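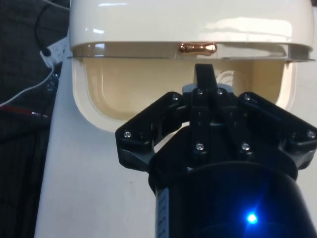
June 14, 2020. Lid task, wrist camera only. Question for this block was whether the Kevisau policy can find the handle when the container surface is shiny enough to wash out the depth channel. In May we ran everything on the matte test box, and the handle detector never had trouble. The cream container is harder: there is a broad blown-out patch on the right side of the lid, and the handle itself is polished copper with bright glints along it. The detector has to work out a grasp line from a thing that is mostly highlights. The status light on the gripper housing is also very bright in the wrist view, and I want to check whether it is pulling the auto exposure down.

Setup: same arm and same table as the May runs. Gripper speed limit unchanged. Policy weights are the Kevisau set, no fine-tuning on this container. Start pose was jittered by up to 3 cm in each direction, lid closed at the start of every trial. Success means the lid reaches the open stop and the gripper backs away without dragging the base. Time limit 30 seconds.

Results, 14 trials per condition:
Depth plus color: 3 successes.
Color only, depth channel zeroed: 12 successes.

Bigger gap than I expected. I went back through the logs for the failed depth trials and most of them look alike. The depth map has a hole over the handle, the Lelumari filter fills it from the surrounding pixels, and the grasp target ends up on the band under the handle. The fingers then close too low and slide off. Both color-only failures were timeouts. The arm got close and kept making small corrections until the clock ran out.

I don't want to drop depth completely. Goodall needs it for the approach, and on the matte box it helped. Plan is to pass the hole mask to the policy as an extra channel and turn off filling inside the handle region. The Erkesetti loader already reads a mask if there is one, so the change is small – mostly a matter of saving it before the filter runs.

Notes for whoever uses the rig next:
Fixed exposure is in the config now but commented out. Leave it off until the baseline is done.
Reset the lid by hand. The scripted reset pushes the base and the start poses drift.
Log folder for the color-only block has the wrong condition name in it. I will rename it after the backup.

Still to do: repeat both conditions with the status light taped over, then with the overhead lamp off. Same start poses, same seed file.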